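# Lemon, lettuce, three plates
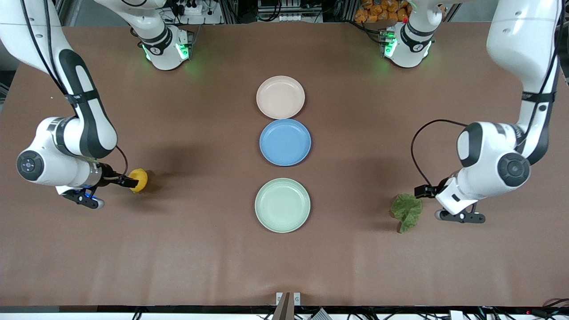 *Right gripper on the lemon, lettuce waiting by the left one.*

So this is what my Saturday looked like! I spent most of it teaching two robot arms to put groceries on plates, and I came home with sore shoulders and a strange new respect for anyone who waits tables.

Quick catch-up if you missed the last post. I've been helping out on a project called Skomach at Galliva's workshop in Clenwood, and my job is to drive the arms by remote control while everything gets recorded. I hold a pair of handles, I move my hands, and the arms copy me. Do the same little job enough times and there's a pile of recordings for the software to learn from. That's the idea, anyway. My end of it is mostly picking up a lemon.

The task for the day was simple on paper. Lemon on the pink plate, lettuce on the green one, blue stays empty. Then reset everything and go again. We'd set a target of 20 clean runs before lunch and I got 11, which I was grumpy about until I ate a sandwich.

The lemon is my favorite. It has a bit of give, it's a nice size for the fingers, and if you come at it across the middle you can feel confident (well, *look* confident, there's no feeling in the handles at all) that it'll come up off the table with you. Come at it near the pointy end and it shoots out sideways. I did that a lot in the first hour. I've started lining up my fingers first, stopping for a beat, and then closing slowly. The stop is worth it even though it makes each run longer.

Lettuce, on the other hand! Lettuce is a menace. One leaf, all ruffles, and every time you put it down it lands in a new shape, so whatever you worked out on the last run is useless. What ended up working for me was going in low and grabbing a thick bit near the table. If I went for the frilly top I'd get it halfway to the plate and it would swing around and flop over the rim.

A few notes to myself, mostly so I can find them next week:

- Lower the seat before starting. My elbows were way too high and I paid for it.
- Move one arm at a time unless the task really needs both. I kept drifting the left one while I was thinking about the right one.
- Don't hurry the last inch. Let go when the thing is resting on the plate.
- Throw out the run if I drop something and fumble around for it. I kept two of those and then had to go back and delete them.
- Bring a spare lemon.

That third one took me forever to learn. From where I sit, a lemon that's just above a plate and a lemon that's on a plate look pretty much the same, and I'd open the gripper too early and watch it roll. Now I look for the shadow closing up underneath it.

After lunch I got another 16 runs done and they were so much smoother. I put on an old Radonjić record from 1971 (long, slow organ stuff, perfect for this) and sort of fell into the rhythm of it. Reach, stop, close, lift, over, down, open. At one point I reached for my water bottle and caught myself pausing above it before I closed my hand.

Next time we're swapping which plate gets what, so the pink one doesn't get the lemon every single time. I'm already dreading it a little, my hands have that route memorized. I also want to try passing the lettuce from one arm to the other before it goes down, if I can get the leaf to behave for long enough. I'll post how that goes, and if anyone has tricks for picking up floppy things with two stiff fingers, please leave them in the comments!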